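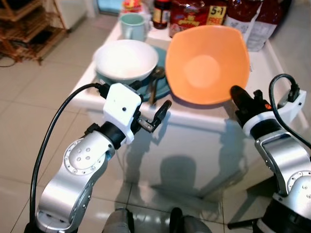

I've been making low-budget TV for longer than I like to admit, and I'm finally casting my own show! It's called Drinik, it's a family drama set over a sweet shop, and I need people in front of the camera and a few behind it. The main set is an upstairs kitchen, and I want it plain enough that your eye goes straight to the faces: beige tile on the floor, a small white table, a teal plate and an orange bowl for a bit of color. If you've ever sat through a soap where the wallpaper out-acts the cast, you know why I'm picky about this.

We shoot in August, mornings mostly, with a 7 a.m. call (sorry) and everyone out by late afternoon. Season one is 30 short episodes, and I've got scripts for all of them except the last 3, which I keep rewriting.

## Who I'm looking for

**Meera, 50s to 60s.** She runs the shop and everyone in it. She's funny, but she doesn't know she's funny, so please don't send me your stand-up reel. Hindi and English both needed.

**Kabir, mid 20s.** Her nephew, back home after a job he won't talk about. He has to dance a little in episode nine. Dance a little, I said! Wedding-level is perfect.

**The Landlord, any age.** Shows up in eight episodes and ruins most of them for somebody.

**Neighbors and customers.** Lots of these, some with lines. No experience needed, and if you and your sister want to come as a pair, great.

I'm also after a script supervisor and a second makeup person. Sunita Singhal is running makeup and she's already told me she can't do the wedding episodes alone.

## The money part

Speaking roles get $700 a shoot day, background gets $108 for a half day, and lunch is on us either way. If you're coming from outside Kadden we'll cover your bus fare, just keep the ticket.

## How to try out

Send Dayana Quezada a short video of yourself telling a story about a relative. Any relative, any story, phone video is fine, and I don't care about the lighting. Put the role in the subject line and tell us if there are August dates you can't do. Her address is dayana@drinikcasting.example.

If we want to see more, you'll come read with me and Haziq Pasaribu, our director, at the Peltier Street studio. Bring a snack, we run late. Crew folks can skip the video and just send a résumé and a couple of lines about the last set you enjoyed being on.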